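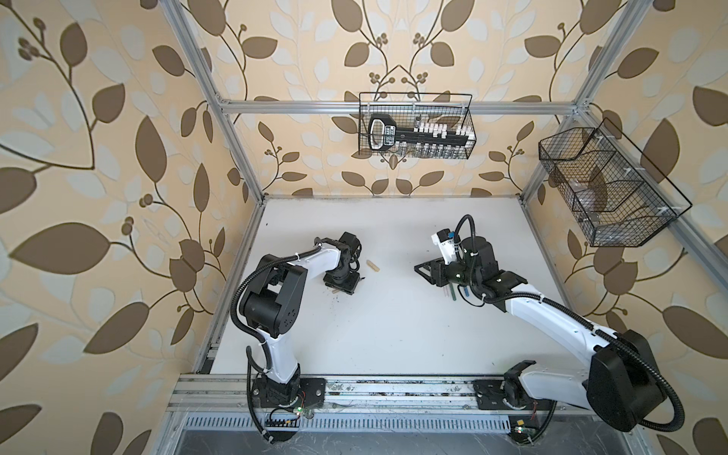

Arnurholm Water Users Association
Minutes of the February meeting, Biromness Hall, 7:00 p.m.

1. Previous minutes
Approved with one correction: the Gruston valve is a gate valve, size unchanged.

2. Supply and storage
Reservoir level was read at 542 cubic meters against a working capacity of 2,000. Inflow from the Seo spring remains low for the season. Night flow on the lower main is still above target - leakage between the Gruston junction and the school branch is suspected. Step testing will be done on that section before any digging is approved.

3. Meters
Of the old meters, 13 have yet to be replaced. Access letters went out in January. Replacement meters are in stock. Readings from the old units will be estimated until the work is done.
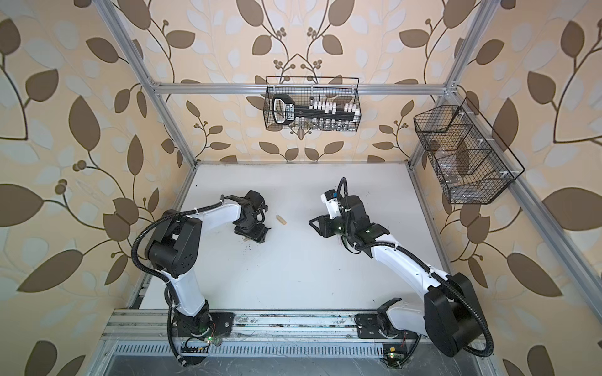

4. Main renewal
Two quotes received for the Seo line, both for polyethylene pipe. The lower quote leaves out road reinstatement. Decision deferred until a like-for-like price is obtained. The pipe to be replaced measures 1,956 meters from the spring box to the reservoir inlet.

5. Water quality
Chlorine residual within limits at all sampling points. The Biromness tap was sampled twice - the first bottle leaked in transit.

6. Other business
Hydrant markers on the upper road to be repainted in spring. Hall key to be returned to the office.

Meeting closed at 8:40 p.m.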